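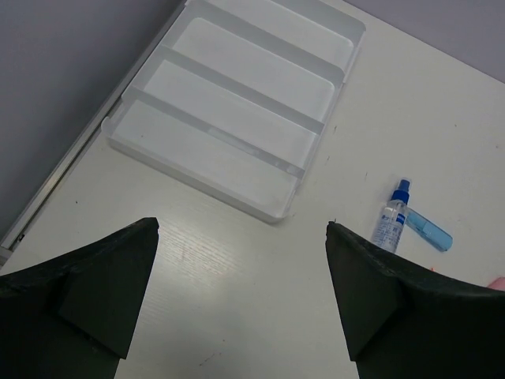
# Draklow to accept tubs and wide jars in curbside bins starting in February

Households in Draklow will be able to put plastic tubs and wide-mouth jars out with the rest of their recycling starting in February, under a new hauling contract the town signed with Vimholm.

Until now the town has taken only bottles and jugs, along with paper, cardboard, steel cans and aluminum. Yogurt tubs, margarine tubs, cream jars, vitamin jars and similar containers have had to go in the trash or be driven to the drop-off yard in Gronow, which is open in the mornings and closes at noon.

The change covers every address that already has a blue cart. Residents do not need to sign up, and no new cart will be delivered. Collection stays on the same day for each street, but trucks on the east side will start earlier, at 6 a.m., and carts there should be out the night before.

Elin Prothero, the town's public works director, said the old contract was written when there was no buyer within a reasonable drive for the kind of plastic most tubs are made from.

"We had people washing these things and bringing them to the counter at town hall, asking what to do with them," Prothero said. "The answer was the trash, or a drive to Gronow. That was the answer for a long time."

## What can go in

Rigid plastic containers with an opening as wide as the body, or nearly as wide, will be accepted in addition to bottles and jugs. That includes food tubs, deli containers with a recycling number on the base, and the round jars used for skin cream, hair products, powders and supplements.

Containers should be empty and rinsed. Labels can stay on. Paper and film labels come off in the wash at the plant, and Vimholm has asked residents not to soak or scrape them at home.

Lids are the part most likely to cause confusion. Plastic screw-on lids should be put back on the container. Metal lids should come off and go in the cart separately. Thin peel-off seals, whether foil or plastic, go in the trash, and so do the foam or cardboard discs found inside some caps.

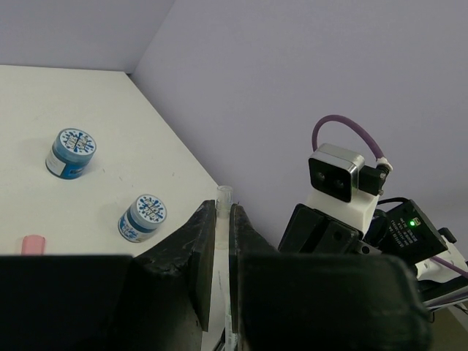 Prothero said the lid rule is the reverse of what the town has printed on its calendars in the past, and that she expects it to take some getting used to. Loose plastic lids tend to fall through the screens at the front of the sorting line, where they end up with broken glass and grit. A lid that stays on its jar travels with it to the right bale.

Glass jars are not part of the change. Draklow stopped picking up glass at the curb when the last contract began, and the new one keeps it that way. Glass can still be taken to the igloo bins behind the fire station at any hour.

The following items are still not accepted in the blue cart:

- plastic bags, wrap and bubble mailers
- foam cups and foam meat trays
- black plastic takeout trays
- pumps and spray triggers
- heavy two-walled jars with a sealed hollow base
- anything smaller than 2 inches across

The two-walled jars are used for some face creams. The inner and outer walls are often made of different plastics, and the plant has no way to pull them apart. If the inner cup pops out by hand, the outer jar can be recycled if it has a number on it. If it does not pop out, the whole thing is trash.

## Where it goes

Draklow's recycling is now taken to a transfer shed outside Gronow and loaded onto larger trucks. That part will not change. From there it will go to a sorting plant called Drukutetti, which Vimholm has operated under that name since it bought the site from its former owners.

Tomos Gittins, who runs the sorting floor at Drukutetti, said tubs and jars used to be pulled off the line as waste when they came in by mistake. The plant added a separate bunker for them last year after a pipe and pallet maker agreed to buy the bales.

"It's decent material when it's clean," Gittins said. "A tub with an inch of sour cream in the bottom is a different story. It gets on the paper, and then the paper mill docks us."

Gittins said a quick rinse in leftover dishwater is enough. Greasy containers can be wiped with a used napkin first. Powder left in the bottom of a supplement jar should be tapped out into the trash, but the jar does not need to be spotless.

Loads from Draklow will be checked during the first weeks of the service. Under the contract, the plant may turn back a load if more than 20 percent of it is trash or banned items, and the town would pay for hauling it to the landfill. Prothero said no Draklow load was turned back under the old contract.

## Cost to residents

The monthly recycling charge on the town utility bill will not go up this year. The new contract runs for 5 years, with a price review at the end of the second. Vimholm can ask for an increase at that point if fuel or labor costs have gone up, and the town can refuse it and put the work out to bid again.

Abelardo Riquelme, who chairs the town council, said the council received bids from Vimholm and one other hauler. The other bid was lower, but it did not include tubs and jars, and it would have moved half of the town to pickup every other week.

"We spent most of one evening on that," Riquelme said. "There were members who wanted the cheaper bid, and I understand why. In the end it came down to pickup. People did not want to store it for two weeks."

The council approved the contract with one vote against. Huw Sayce, who cast it, said he had no objection to the wider list of plastics but thought the price review came too soon.

"I'd have liked to see it pushed back a year," Sayce said. "We're taking on a new list and a new plant at the same time, and we'll be sitting down to talk about price before we know how it's going."

Sayce also asked that the town publish the weight of material collected and the share rejected at the plant. Prothero said those figures will be posted with the public works report each quarter.

## Apartments and businesses

Buildings that use shared dumpsters are handled under separate agreements, and the start date for those may be different. Managers of buildings already served by Vimholm will get a letter with new stickers for their dumpsters. Buildings that use another hauler should ask that company what it accepts.

Meirion Meredith, who manages the apartments on Tannery Street, said tenants there have been putting tubs in the recycling dumpster for years, rules or no rules.

"I used to fish them out," Meredith said. "I gave that up a while ago. My bigger problem is pizza boxes with half the pizza still in them."

Meredith said he would like to see a sign with pictures in place of a list of words, and in more than one language. Prothero said the new stickers will use drawings with very little text. A Spanish version will be available on request.

Small businesses that use blue carts, such as hair salons and cafes, are included in the curbside service and will follow the same rules as households. Large tubs and pails with metal handles are accepted as long as the handle is taken off. Containers that held solvents, bleach powder or hair developer can go in once they are empty and rinsed. Containers that held motor oil or pesticide cannot, even if they have been washed.

## Gronow yard hours

The drop-off yard in Gronow will keep its bin for tubs and jars through the end of March and then remove it. The space will be used for scrap metal. The yard will go on taking tires, batteries, paint and appliances from residents of both towns, with the same fees as now. The fee for an appliance that contains coolant is $20 and is paid at the gate by card or check.

Prothero said the tub bin has been one of the busiest at the yard and that most of the people using it come from Draklow. She expects traffic there to drop once the curbside service begins, and the two towns have talked about cutting yard hours in the winter. No decision has been made on that.

A mailer with the new list will go out with the next utility bill. It will also be printed in the town calendar, which can be picked up at town hall and at the library. Residents with a calendar from the last printing should cross out the line about removing plastic lids.

Carts with banned items on top will be tagged and emptied for the first month. After that, a tagged cart will be left at the curb, and the resident will have to take out the banned items and put it out again the next week. Questions about missed or tagged carts should go to the public works office, which answers calls from 8 a.m. until 4 p.m.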